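# How does an extradition request work?

Sometimes a person is accused of a crime in one country but is living in another. The police of the first country cannot simply cross the border and arrest them. A police officer's powers stop at the edge of their own country, in the same way that a referee's whistle has no effect on the match in the next field.

To bring the person back for trial, the first country has to ask. The request is called **extradition**. You say it "eks-tra-DISH-un".

## Two countries, two jobs

Every extradition involves two sides.

The **requesting state** is the country that wants to hold the trial. The **requested state** is the country where the person is now.

Most of the rules come from a **treaty**, a written agreement between countries. Some treaties have 2 members. Others are shared by a large group of countries, and each member promises to treat requests from the others in the same way.

If there is no treaty, a country may still agree to a request, but it usually does not have to.

## Step one: the papers

The process starts with a judge or a prosecutor in the requesting state. They prepare a file. It normally contains:

- the name of the person and anything that helps to identify them
- a description of what they are accused of, with places and times
- a copy of the law that they are said to have broken
- an arrest warrant, signed by a judge

The file is translated if the two countries use different languages. Files can be very long. Noemí Contreras, a court translator, once worked on a request that ran to 425 pages. It took her 16 working days, and every page had to be stamped.

The finished file usually travels from one government to the other. In some parts of the world, courts are allowed to send requests straight to each other, and this saves time.

## Step two: the arrest

Police in the requested state look for the person. When they find them, they may arrest them and bring them before a judge. The judge explains the request and decides whether the person should wait in custody or at home. Somebody waiting at home may have to hand in their passport and visit a police station regularly, for example every Thursday.

Being arrested does not mean that the person is guilty. The court in the requested state does not hold the trial. It has a narrower question to answer: do the rules allow this person to be sent?

## Step three: the hearing

At the hearing, a lawyer speaks for each side. The judge checks several points.

**Is it a crime in both places?** This is called **dual criminality**. Suppose chewing gum were a crime in one country and perfectly legal in the other. A request about chewing gum would normally fail.

**Is it serious enough?** Many treaties leave out small offences, such as parking in the wrong place.

**Is it political?** Courts may refuse if a person is wanted only for their opinions, or for taking part in a peaceful protest.

**Would the person be safe?** A judge can refuse if there is a real risk of torture or of an unfair trial. Many countries will not send anyone who could face the death penalty unless they receive a firm promise that it will not be used.

Some countries also refuse to extradite their own citizens. They may offer to hold the trial themselves instead.

## Step four: the decision

If the judge says no, the person is normally released, although the requesting state may be able to appeal.

If the judge says yes, the person can usually appeal to a higher court. In many countries a government minister also has to sign the final order. All of this can take months – or years, when there are several appeals.

After the last decision, the two countries agree on a date and officers travel with the person to the requesting state. There the trial can begin. As a rule, the person can be tried only for the crimes named in the request. This is the **rule of speciality**, and it stops a country from asking about one thing and then adding others later.

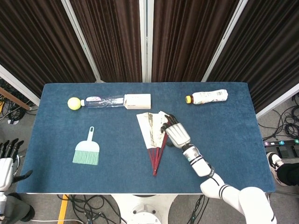 *A tennis ball and plastic bottles on a dark blue cloth.*

## Words to know

**Appeal:** asking a higher court to look at a decision again.

**Custody:** being kept in a prison or a police cell.

**Prosecutor:** a lawyer who brings a criminal case on behalf of the state.

**Warrant:** a document from a judge that allows the police to do something, such as make an arrest.

## Something to try

Draw a line across a sheet of paper. Call one side Gronthorpe and the other side Zavix. These are your two countries. Write a treaty for them with no more than 10 rules. Decide which crimes it covers, who makes the decision and when a request must be refused.

Swap treaties with a partner. Look for a case that your partner's rules do not cover, then write one extra rule to deal with it.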